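讲稿备注:Drimix 社团抓取课题中期汇报
主讲:Mehrangiz Kazemi
时长 17 分钟,提问另计。翻页由 Farzad Kordestani 负责。

## 第 1 页 课题范围

- 只讲抓取和放置,底盘与导航由另一组汇报。
- 任务定义:夹爪从起始位姿出发,抓住杯子,移到指定位置后松开。
- 采集用遥操作,训练用模仿学习。控制程序沿用上届的 Ralta,接口没有改,只补了时间戳对齐。
- 2 月起累计录制 578 条轨迹,其中 40 条留作验证,不参与训练。这两个数字念慢一点,评审会记。

## 第 2 页 腕部视角

先说坐标系:相机固定在腕部,两指在图像中的位置只随开合变化,背景随手臂运动。手眼标定由 Radomir Vasić 完成,方法细节在附录,不在这里展开。

讲清楚起始状态的约定:两指张开,指间无物。

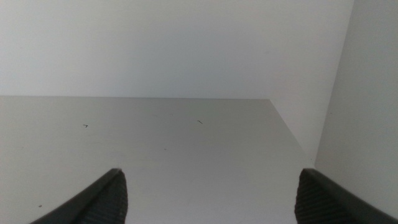 起始位姿每次加随机偏移,平移和绕竖直轴的旋转分别采样。不加偏移时,策略会记住固定的一段开环动作,杯子稍微移动就抓偏。这个问题在第一版模型上出现过,Nassoro Simiyu 有对比曲线,被问到再切过去。

浅色台面和浅色墙面灰度接近,边缘特征弱。第一版用边缘估计台面高度,误差大,已弃用。现在高度取自关节角正解,图像只用于水平方向的修正。

指面内侧有细密纹理,图像缩小后会产生混叠条纹。处理方法:先低通滤波,再降采样。顺序不能反。

## 第 3 页 数据清洗

- 剔除条件:丢帧、时间戳倒退、操作员中途松开使能键。
- 开头静止段裁掉,结尾保留。松开后的静止帧对判断任务结束有用。
- 背景上的小黑点不做修补。Bijan Ghaffari 试过中值滤波,指面纹理一并被抹掉,已回退。
- 轨迹文件命名规则与 Pichon 组统一,方便两边互换数据。

## 第 4 页 接触阶段

语速放慢,这一页是重点。

接触阶段的难点是遮挡。手指靠近杯口后,会挡住一部分杯壁,同时在杯内投下阴影。阴影边界比较锐,亮度差大,分割网络容易把它当成杯子的轮廓。颜色阈值也不可靠:同样是蓝色塑料,受光处是天蓝,阴影里接近黑色;杯口一圈半透明,颜色偏白,和背景很接近。

现行做法是不求完整轮廓,只回归杯口弧线上的可见部分,再拟合椭圆。杯口左上方的蓝色凸起单独标注,不参与拟合,否则椭圆中心会向凸起一侧偏移。

夹持力没有直接测量,用电机电流近似。电流阈值按杯子单独设定,换杯子要重设。这一点主动说明,不要等评审问。 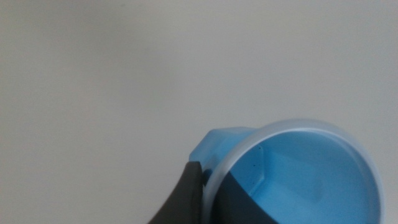
## 第 5 页 已知问题

- 杯子靠近图像下缘时,可见弧段短,椭圆拟合不稳定。暂用上一帧结果做约束。
- 推理延迟在笔记本上偏高,换到 Trinden 工控板后还没有重新测。不要报数字。
- 2 种光照条件下的数据量不均衡,下阶段补录。
- 验证集与训练集出自同一场地,不能据此推断换场地后的表现。

## 第 6 页 下阶段安排

Radomir 重做标定并写成脚本。Nassoro 负责补录,录制前核对曝光是否锁定。Bijan 把椭圆拟合移到独立进程,避免阻塞控制循环。Farzad 整理标注规范,杯口被遮挡时标到哪里为止,要写明。

## 备用问答

**为什么不用深度相机?** 腕部负载和走线受限。半透明杯口的深度值也容易缺失。

**数据是否公开?** 社团内部共享,校外申请由指导老师批准。

**接触判断靠图像还是电流?** 电流为主。图像只作复核,两者不一致时停机,由操作员确认后继续。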